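Vilwood Library Adds Saturday Story Hour for Families

Families in Vilwood will have a new place to take young children on weekend mornings. Starting in August, the Kasten Branch Library will hold a story hour every Saturday in the children's room on the second floor.

The program is for children ages 2 to 8 and the adults who come with them. Each session will have two picture books, a few songs and time at the end for a simple craft. There is no charge, and a library card is not needed to attend.
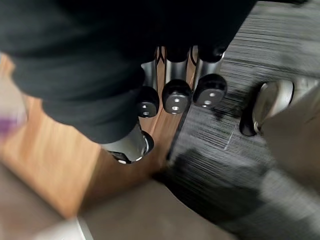
Jana Haberkorn
Family Life Reporter

The library already runs a story hour on weekday mornings, but working parents have asked for a weekend time for years. A survey sent home through the elementary schools last spring brought the same request, with many parents saying they read to their children at bedtime but rarely got to the library together.

Money for the new sessions comes from a $2,000 grant from Lusotness, a local family support group. The grant will pay for craft supplies and a set of board books that families can borrow for two weeks at a time. Staff hours are covered by the library's regular budget.

Space is limited to 12 children per session. Parents can sign up at the front desk or by phone beginning the Monday before. Brothers and sisters over 8 are welcome to sit in if there is room, and babies in arms do not count toward the limit.

Doors to the children's room open at 9:45 a.m. and reading begins at 10. Strollers can be left by the elevator. Snacks are allowed during craft time only, and the library asks that families leave anything with nuts at home.

The first month's books will all be about grandparents. Children may bring a photo or drawing of a grandparent, or of another older person they know, to hang on the wall by the reading rug.

Parking is free in the Flelelska Street lot behind the building.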